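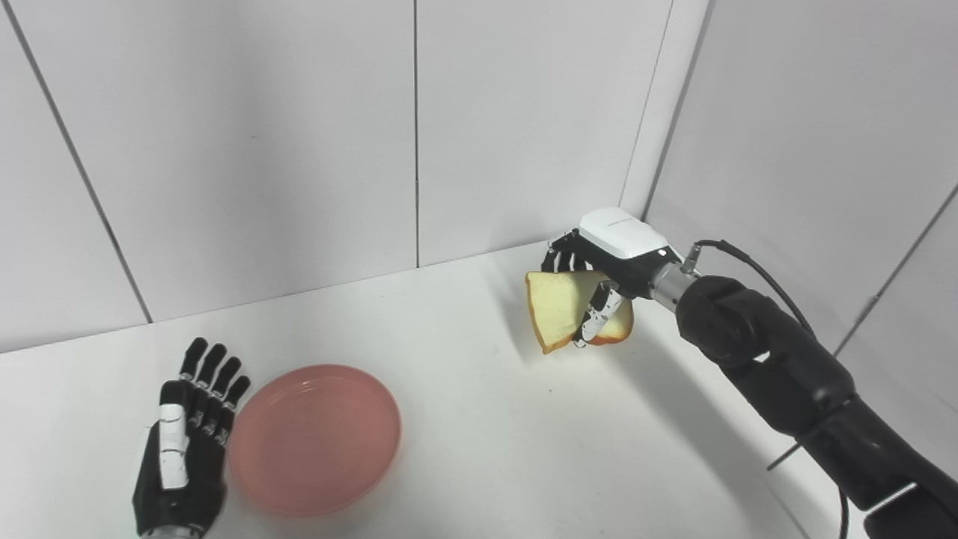
The Plulach side plate is a round, shallow dish with a raised rim, made for toast, half a sandwich, cake or fruit. It is the plate most people end up using every day once they own a set, and it is sold singly as well as in boxes of six. The color on this page is Salmon, a pale pink with a soft shine that stands out against a white tabletop. Bread looks good on it, a cut slice with a golden-brown crust especially, and so does anything green. If you want something quieter, the same shape comes in Chalk and Oat.

The rim is there for crumbs. Flat plates let them slide off when you carry lunch from the counter to the couch, and a full bowl is too deep for cutting. This one sits between the two. You can still use a knife on it, and a spoonful of soup or dressing will stay where you put it.

Details

Item number: 1583
Shape: round, shallow, raised rim
Colors: Salmon, Chalk, Oat
Material: glazed stoneware
Height: 23 mm
Dishwasher: yes, either rack
Microwave: yes
Oven: no
Sold as: single plate or box of six

Use and care

Wash before first use. The glaze takes ordinary dish soap and a soft sponge. Steel wool will leave gray marks, and those are hard to get out. If you already have marks from cutlery, a paste of baking soda and water removes most of them - rub gently, leave it for ten minutes, then rinse.

For machine washing we suggest programs up to 70 degrees Celsius. Hotter cycles won't break the plate, but the pink can lose some of its shine over the years. The plates stack well. If you keep more than a dozen in one pile, put a sheet of paper towel between every few so the foot ring doesn't rub the plate under it.

Do not put a plate straight from the refrigerator into a hot microwave dish or onto a stove burner. Chips and cracks from sudden heat are not covered by the guarantee.

About the color

Salmon is mixed by Vitalii Bondarchuk at the Stelmakh workshop, and each batch comes out a little different. Some plates lean toward peach and some toward rose. Plates in a box of six always come from one batch. If you are adding to a set you already own, write the batch letter from the underside in the order notes and we will match it as closely as we can. We can't always do it for older letters.

The shape was drawn by Hjalti Kárason as part of the Pravent table range, which also has a dinner plate, a cereal bowl and a mug. The side plate fits inside the dinner plate with a finger's width to spare all the way round.

Ordering

Single plates ship in a molded paper sleeve. Boxes of six ship in the box they are sold in, so please tell us if it is a gift and we will add an outer carton. Orders placed before 2 p.m. leave the Sovov warehouse the same working day.

Chalk and Salmon are in stock. Oat is back in June - there are 111 boxes in that delivery and you can reserve one now without paying.

Returns are accepted on unused plates in their original packing. If a plate arrives broken, keep the pieces until we have answered your message, and send one photo of the plate and one of the packing.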